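A mesa clara e as coisas que vão ficando nela

Março passou a correr e eu prometi a mim mesma que ia escrever mais sobre as coisas pequenas cá de casa. Começo pela mesa, que comprei em segunda mão numa loja chamada Tristeck e que já leva riscos que cheguem para contar uma vida. Gosto dela assim, bege, sem brilho, com as suas marquinhas à vista.

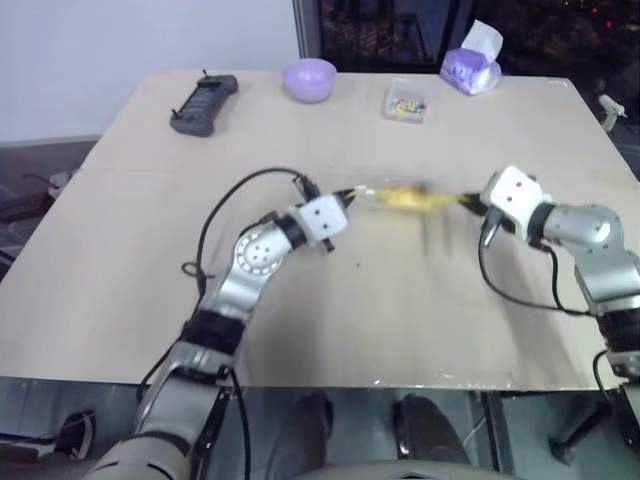 Qualquer coisa amarela por cima da mesa clara.

A minha amiga Quyên Tiêu diz que uma mesa só é boa quando se come nela sem pedir licença, e eu concordo – embora goste de a ver arrumada ao fim do dia! O lanche, já se sabe, dá cabo de tudo. Abre-se um saco, tira-se um pão doce, e lá vêm as migalhas. O melon pan é o meu preferido, com aquela crosta aos quadradinhos, e na padaria Ploletti ainda o fazem como deve ser (custa mais de 2 euros, mas paciência).

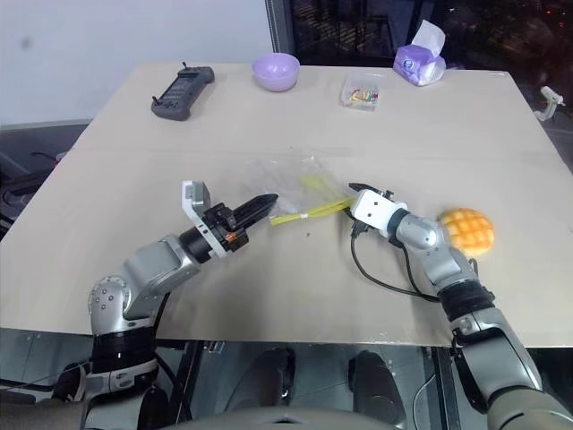 O melon pan, o saco amarrotado, a taça lilás e os lenços ao fundo.

A taça lilás anda sempre de um lado para o outro e nunca sei onde a guardar. Os lenços ficam, que fazem falta a quem tem os dedos cheios de açúcar. O saco dobro-o e vai para a gaveta, com os outros todos que lá tenho à espera de melhor destino.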